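Medve Wire Sorting Set

A set of still images and short text labels covering the sorting of thin wire and string into shallow plastic trays on a tabletop. This file describes the contents, the labels and the known gaps. It replaces the notes that shipped with the July build.

Contents

The set has 3,392 stills in 107 sessions. A session is one continuous period of sorting with the same trays and the same stock of wire. Sessions vary in length; the longest has over 600 stills.

Folders:

stills/ JPEG files, numbered within each session
labels/ one CSV file per session
splits/ train.txt, val.txt, test.txt
trays.csv tray colors and positions, by session
CHANGES list of corrections

Splits are made by session. No session appears in more than one split. Please keep this arrangement if you re-split, as neighboring stills within a session are close to identical.

Trays and surface

Most sessions use three plastic trays placed side by side toward the back of the tabletop: dark teal on the left, orange-yellow in the middle, translucent white on the right. The white tray is slightly larger than the other two. The surface is light beige with a marbled pattern and has metal edging. Walls, where they are in view, carry off-white paper with bands of dark ornament.

Tray order is fixed within a session. Always read it from trays.csv. The Prilludgate sessions swap teal and white, and code that assumes left-to-right order will mislabel them without raising an error.
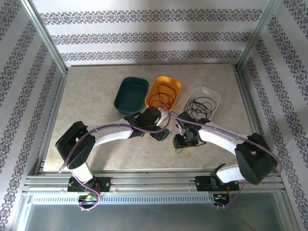 Labels are assigned per tray, per still. Each row in the CSV has these columns:

still number within the session
tray teal, orange, white
item wire, string, none, unsure
color black, dark red, other, na
form coil, tangle, single, na
notes free text, often blank

"Coil" means the loops lie mostly in one direction, however loose. "Tangle" means they cross with no clear order. "Single" is one strand with no loops. The line between a loose coil and a tangle is a matter of judgment, and annotators disagreed on it more than on any other label. If your work does not depend on the difference, merge the two.

A thin strand lying on the bottom of the teal tray is easy to miss at reduced size. Label at full resolution. In early sessions such trays were marked "none" and later corrected; the corrections are listed in CHANGES by session and still number.

Item material is judged by eye. Conductor type, gauge and insulation are not recorded.

Known problems

- Shadows on the right wall shift between sessions. Lighting was not controlled.
- The Cisville sessions have no entries in the notes column.
- Black wire in the teal tray has low contrast. Expect more "unsure" rows there than for the white tray.
- Wire hanging over a tray rim is labeled with the tray that holds most of it. Wire lying fully on the tabletop has no label.

Loading

The Husard loader reads the folders as they are. Set strict=False for sessions with blank notes, otherwise the rows are dropped. Any ordinary CSV reader also works; files are UTF-8, comma separated, with a header row.

Maintenance

Labels are maintained by Mervin Bélanger. When reporting an error, give the session, the still number and the tray. Reports without a tray name cannot be processed.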